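TEX 231 -- Natural Dyes and Everyday Cloth
Week 8 handout: Why khaki is never one color

Last week we did reds and blues, the show-offs. Today we get to the tans, and I think you'll be surprised how much there is in them! Tannin is the hero here. It's in oak galls, tea, walnut hulls, pomegranate rind, and it grabs onto cotton without much coaxing. Add iron and it goes gray or greenish -- dyers call this "saddening" the color, a term I love.
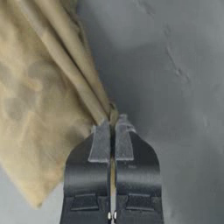 A hand went up in the April section: wasn't iron supposed to be bad for cloth? Yes, in quantity. Too much weakens the fiber over the years, so keep the dose small and rinse well.

Words to know
Mordant: a metal salt that helps dye hold to fiber.
Scour: the hot wash before dyeing. Skip it and you get patches.
Substantive dye: one that needs no mordant.

Sample cards: the Nodatville set has 260 swatches and the Taruvano set has 321. Please look at both. The Taruvano browns are gorgeous, and the olive page alone is worth the walk upstairs. 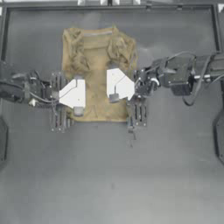 Iwasaki

Back to unevenness. Cloth that sits folded in the bath takes up dye at different rates, with the outside of a fold getting more than the inside. Stir early, stir often, and use a bigger pot than you think you need. Of course plenty of dyers want blotches and fold on purpose.

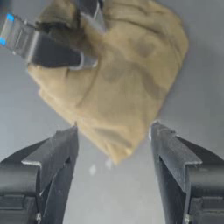
Then there's light. Tannin colors often darken in the sun while many plant yellows fade, so a mixed tan can drift toward brown in one summer. Put half your swatch in a window and keep the other half in a drawer.

For next time: read the chapter on iron, bring two scoured cotton squares, and label them in pencil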